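Copo de papel kraft Duven

Linha: Eklund Mesa
Referência: Duven castanho
Venda: caixa de 900 unidades

O Duven é o copo de papel castanho que fornecemos a escritórios, cantinas e salas de reunião. Serve para café, chá e água. O interior é branco e o exterior não leva impressão, por isso pode colar-se uma etiqueta ou uma nota adesiva com o nome de quem o usa.

A forma afunila para a base e os copos encaixam uns nos outros. Numa pilha só ficam à vista os rebordos, e o conjunto ocupa na mesa o espaço de um único copo. Para tirar um, segure a pilha com uma mão e puxe o de cima a direito - se sair torto, costuma trazer o seguinte.

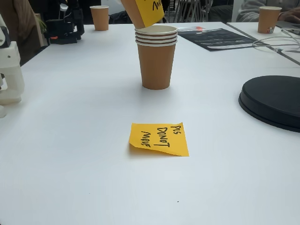 Recomendamos guardar as caixas fechadas, em local seco, e abrir só a que está em uso. Depois de aberta, convém gastá-la no prazo de 2 meses. Os copos não vão à máquina de lavar nem ao micro-ondas.

Encomendas

O pedido mínimo é de uma caixa. A partir de 4 caixas o transporte está incluído no preço. Quem precisar de copos soltos para experimentar pode pedi-los ao balcão da loja de Trindcombe.

As encomendas saem do armazém de Skutadcombe. Em dezembro o prazo de entrega é mais longo e aconselhamos a encomendar com antecedência. Para quantidades acima de 2000 unidades fazemos orçamento à parte.

Produtos da mesma linha

Tampa Eklund para copo Duven
Manga de cartão canelado
Suporte de mesa para copos - disponível só por encomenda

Preços válidos desde 15 de agosto de 2021. IVA não incluído.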